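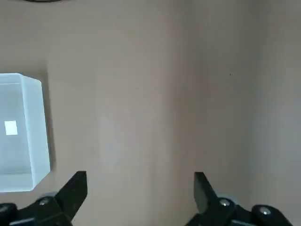

Translucent plastic box, seen from above at a slight angle.

Karon Household Linen Log

Version 3. Maintained by Setareh Vahidi.

A table of sheets, towels, tablecloths and other flat household linens, with their measured size when new, what they are made of, how they were washed, and their measured size later on. It was put together to answer a plain question: how much does a cotton tablecloth shrink in an ordinary home, and does the label help you guess?

The log covers 413 items from 248 households in and near Fedley. A second table holds the wash entries, which go into more detail for the homes that kept a diary.

Contents

items.csv – one row per item, 24 columns
washes.csv – one row per wash, joined to items by item_id
fibers.txt – the fiber terms we accept and what we mapped them from
sheet_a4.pdf – the paper form, for printing
CHANGES.txt – what changed between versions

The files are UTF-8 with commas as separators. Text fields that hold a comma are in double quotes. Open them in a text editor first if your spreadsheet program likes to turn size fields such as 10-12 into dates.

Main columns in items.csv

item_id: a short code, stable between versions. Codes of withdrawn items are not used again.

household_id: links items from the same home. Several homes gave us only one item.

kind: sheet, pillowcase, bath towel, hand towel, dish towel, tablecloth, napkin, runner, other. Flour sack towels are under dish towel. Duvet covers are under other, with a note.

fiber: cotton, linen, cotton-linen, cotton-polyester, bamboo viscose, unknown. Taken from the sewn-in label where there was one. If the owner told us from memory, fiber_source says "owner".

weave: plain, twill, sateen, terry, waffle, unknown. Left as unknown more often than we would like.

length_new_cm and width_new_cm: size before the first wash. Blank if the item had already been washed when it came into the study.

length_now_cm and width_now_cm: size at the last measurement, after the item was dried and left flat overnight.

hem: hand, machine, fringed, raw. Fringes are left out of the length.

weight_g: weight on a kitchen scale, whole grams.

care_temp_c: the highest wash temperature printed on the care label. Blank when the label was missing or could not be read.

notes: free text, lightly edited to take out names and street names.

The remaining columns are dates cut down to the month, measurer codes and flags. They are listed in CHANGES.txt under version 2, where they were added.

How items were measured

Lay the item on a hard, level table. Smooth it from the middle outward with the flat of the hand and do not pull. Measure length along both long edges and down the middle, then write down all three. The same goes for width. The table gives the middle value of the three.

Items wider than the table were folded in half once and measured along the fold, then doubled. These rows have folded = 1. We compared both methods on a handful of tablecloths and the folded reading came out slightly short, so treat those rows with some care if you are looking at small changes.

All tapes were fiberglass and were checked against a steel rule at the start. Cloth tapes stretch, and the rows from the first version that used one have been dropped.
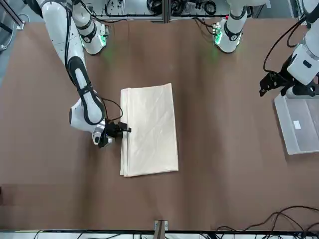
Cream-colored cloth, folded into a flat rectangle.

Where the wash entries come from

There are more than 500 rows in washes.csv. Most come from paper diaries. The rest were passed on by Akbari, a small laundry in Fedley that kept tickets for regular customers who agreed to take part. Tickets have the program and the drying method but no spin speed, so spin_rpm is blank for all of them.

Diary keepers wrote down the temperature they set on the machine. That is the dial setting and may differ from the water temperature by quite a lot, mainly on older top-loaders that only say warm or hot. For those machines temp_c is blank and temp_word has the word on the dial.

Drying is one of: line, rack, tumble low, tumble high, flat, mixed. Mixed means the item came out of the dryer damp and was hung up to finish.

Paper forms were typed into Jatico by one person and read back aloud by a second. Where the two could not agree on a handwritten figure, the field was left blank and illegible = 1.

Known problems

The households are not a random sample. People who answer a notice about tablecloths tend to own tablecloths. Rented homes and homes with no washer of their own are thin in the data.

Linen items are mostly old and nearly all have blank new sizes. The log is of little use for first-wash shrinkage in linen. It is better on cotton, and best on plain-weave cotton dish towels.

Terry is hard to measure. The loops make the edge soft and two careful people will get different figures on the same towel. Compare the rows with measurer codes B and D before you draw anything from the bath towels.

Cotton-polyester covers any blend at all. We did not keep the percentages in version 1, and going back to ask was only partly successful.

Three napkins have a larger size now than when new. We checked them again – the readings stand. They had been starched and ironed under tension by their owner.

Ironing is recorded as yes or no per item, with nothing about heat or steam. A diary column for it was planned but never printed on the form.

Good uses and poor ones

The log works for class exercises in cleaning and joining tables, for rough sewing allowances on cotton, and for looking at how often care labels go missing. It should not be used to rate makers or shops. Brand names were removed from all fields, and any you find in the notes are a mistake we would like to hear of.

Please do not try to work out which household is which. Months, kinds and notes taken together could give someone away in a small town, and two rows were withdrawn for that reason.

Changes in this version

Runner was split off from tablecloth. The cloth-tape rows are gone. Weights are now whole grams throughout; version 2 had some in ounces without saying so. The fiber term "union" was mapped to cotton-linen. Column names are all lower case.

Corrections

Send the item_id, the column, the value now in the table and what you think it should be. Corrections from the households themselves are put in without further questions. Others are checked against the paper forms, which are read through in one sitting each September.

License and credit

Free to use, copy and change, with credit. Suggested wording: Setareh Vahidi, Karon Household Linen Log, version 3. Please say which version you used, as row totals differ between them.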